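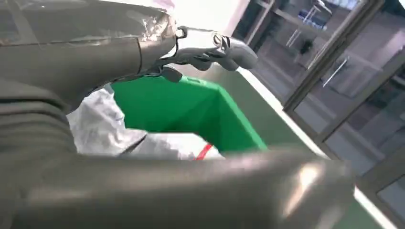
Proceedings > Household Waste Studies > Section 3.2

3.2 Liner fit and rim retention

Bins were lined with a single plastic bag, the free edge folded over the rim. Figure 4 shows a green bin with a white liner draped over one side, beside a pale countertop. We define retention as the share of the rim still covered by the fold at the end of a trial. Slack is the liner circumference minus the rim circumference, expressed as a percentage of the latter.

Across 106 trials, liners with slack above 30 percent left the rim more often than tighter ones, usually at a corner. The bag then gathered toward the opposite wall and reduced the usable opening. Mavromatis and Dzene reported a similar effect for round bins, although their liners were knotted at the rim. Ours were left unknotted.

Trapped air was treated separately. Pressing the liner against the inner walls before loading lowered the fill error in the Skimuvar set but had little influence on retention. Eight trials were excluded because the liner tore during fitting. Results by bin shape are given in Table 2.

Contact: K. Awan, Ospina Laboratory | Back to top

Comments (2)

Yesenia Puma: Is slack measured before or after the edge is folded? Table 2 reads differently in each case.

Jairo Henao: Before, I think. The Zakley bins taper, so the rim figure should be taken at the outer lip.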